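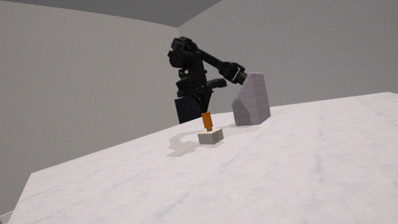 Trundberg Work Table, 175 cm

Item no. 1709
In stock at the Jostevton warehouse

The Trundberg is a fixed-height work table for studios, craft rooms, and small shops. It has a thick top on a powder-coated steel underframe and ships flat in two cartons. This is the longest of the three sizes we carry.

The top is a particleboard core with a hard laminate on both faces. It takes normal use well: cutting mats, sewing machines, packing, sorting, glue-ups with paper under them. It is not a cutting surface. A utility knife will mark it, and the marks can't be sanded out. Edges are sealed with a 2 mm band on all four sides, so you can stand the table in the middle of a room.

Legs are square tube, joined by a rail at the back and one at each end. There is no front rail, which leaves the full width open for a stool. Each foot has a leveling screw with 15 mm of travel. Turn it by hand with the weight off that corner.

Specifications

Length: 175 cm
Depth: 80 cm
Height: 90 cm
Top thickness: 28 mm
Weight, assembled: 44 kg
Maximum load, spread evenly: 120 kg
Frame finish: black or light gray
Tools needed: 5 mm hex key (included), Phillips screwdriver

What's in the cartons

Carton 1: tabletop, corner protectors, instruction sheet
Carton 2: four legs, three rails, four leveling feet, hardware bag, hex key

The tabletop carton is heavy and awkward on stairs. Plan on two people.

Assembly

Lay the top face down on a blanket or the flattened carton. Bolt the rails to the legs first and leave everything finger-tight. Set the frame on the top, line up the inserts, and drive the screws. Then tighten the frame bolts, starting with the back rail. Turning the table over takes two people – lift it, don't roll it onto its legs, or you may bend a foot.

Check the bolts again after a week of use. After that, once a year is enough.

Care

Wipe with a damp cloth and dish soap. Dried glue usually lifts with a plastic scraper. Rubbing alcohol is fine for ink and marker. Don't use scouring powder or acetone. Hot pans and heat presses need a trivet or a silicone pad underneath.

Accessories

Grudero under-shelf, item no. 1006. Hangs from the back and end rails and holds 20 kg. Fits the 175 cm table only.
Tuhumury clamp-on power strip. Four outlets, fits tops up to 35 mm thick.
Locking casters, set of four. These replace the leveling feet and raise the table by 7 cm.

Delivery and returns

Curbside delivery is included. Delivery to a room costs extra and has to be chosen at checkout – the driver can't add it on the day. Unassembled tables can be returned within 30 days in the original cartons. If the top arrives chipped, send a photo of the damage and the carton label and we will ship a new top. Keep the frame.

The light gray frame is on back order until August. Black ships now.

Questions about sizes or bulk orders for schools go to Christos Kokkinos at the sales desk.

Page updated 2022-04-27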